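Minutes, mug cell upkeep meeting, February
Small room off the Bedden bench, started 2:00 in the afternoon
Written up by whoever had the laptop open, so me again. Shout if I got you wrong and I'll fix it before these go in the shared folder.

1. Last month's minutes

Read and agreed, with one correction. I'd written that the gripper fingers were due for replacement and what we'd really said was that the finger pads were due. Fixed. The pads came in from Marneter and are in the drawer under the bench, the one that sticks.

2. Base bolts

We went over the bolts on the mounting plate again. They got checked with the torque wrench at the start of the month and two had backed off a little, both on the side toward the curtain. They're back to spec and have paint marker across the heads now, so you can see at a glance if one has turned. I asked whether we should put threadlocker on them and got a fairly firm no, at least until we've decided where the base is staying (see item 4). Agreed to look at the paint marks every morning before power-up and put the wrench on them every 100 hours of running.

3. Gripper and pads

The old pads have gone shiny and mugs have been slipping when they're picked up by the wall. New pads go on after this meeting. Somebody wondered if we could just scuff the old ones with sandpaper and get another month out of them — we tried that in the Nureck cell and it bought us a couple of days, so no.

While the pads are off we'll clean the finger rails and put a dab of the light grease on, and I mean a dab. Last time there was enough on there to fry an egg! After that the gripper needs its open and closed positions taught again. Please don't skip that part. The new pads are thicker and the old closed value will squeeze too hard.

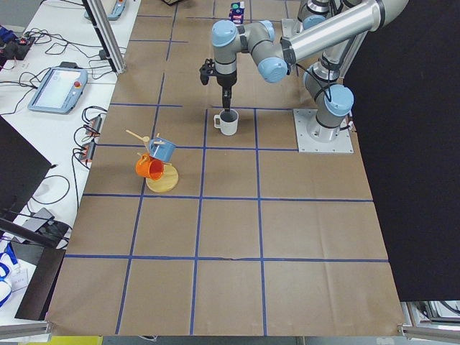

4. Checking the arm after the pad change

Long one, this, and we wandered. The question was how we prove the arm is still going where it thinks it's going once the pads are changed and the positions are retaught. We've been using the pointer tip and the calibration block, and everybody agrees that's the right way to do it and also that it takes forever. My pitch was to keep the block for the full check and do a quick one in between using what's already on the mat. The blue tape squares give us something to line up on, and the white mug makes a good target: bring the gripper straight down until the tip is inside the rim, stop, and look at the gap on both sides. If it's crowding one wall, do the full check. The mug tree can stay out for this, but keep your approach path well clear of the pegs, please, I have glued that thing together once already.

There was some grumbling that tape stretches and paper creeps, and fair enough. We settled on measuring the grid off the base plate, which doesn't creep, and replacing the kraft paper whenever the measurements stop agreeing. Then we got into whether the base should move two inches toward the center to give the forearm a more comfortable reach at the far corners. No decision. I'll run the far corner picks at the current position and bring the joint angles next time.

5. Wrist bracket

The little black bracket on the side of the wrist, just above the gripper, had a loose screw and was giving us that faint buzz on fast moves. Tightened, buzz gone. I'd like it added to the morning look-over with the bolts and there were no objections, so it's added.

6. Cables

I said my piece about the side table. It's a nest. When the pendant has to be unplugged it takes longer to find which cable is which than to do the job, and I'm as guilty as anyone. Agreed:

Label both ends of every cable before anything is moved.
Power stays on its own side of the table, signal on the other.
Leave slack in the pendant cable so it reaches the front of the mat.
No cable crosses the paper.

We also talked about the cable running along the upper arm. It loops near the shoulder and we want to know it isn't rubbing there. Plan is to jog the arm slowly through its whole range with one person on the pendant and one watching the loop, then decide on clips. Paquette sells a hook-and-loop kind that doesn't pinch, and a bag of 200 would last us till retirement. I'll ask for a smaller bag.

7. Backups

Controller backup is 23 days old. It should never be older than a week! New rule is that you back up before and after any change to the taught positions, starting with today's pads, and write down the file name in the log.

8. Anything else

The e-stop test sheet is full, so print a new one. Somebody has walked off with the 4 mm hex key again. If it's in your pocket, bring it back.

To do before next time
Fit pads, grease rails, reteach open and closed: the two of us staying on after the meeting
Far corner joint angles: me
Cable labels: all of us, first quiet morning
Clips: me
Backup: today, before the pads come off

Finished at 3:10.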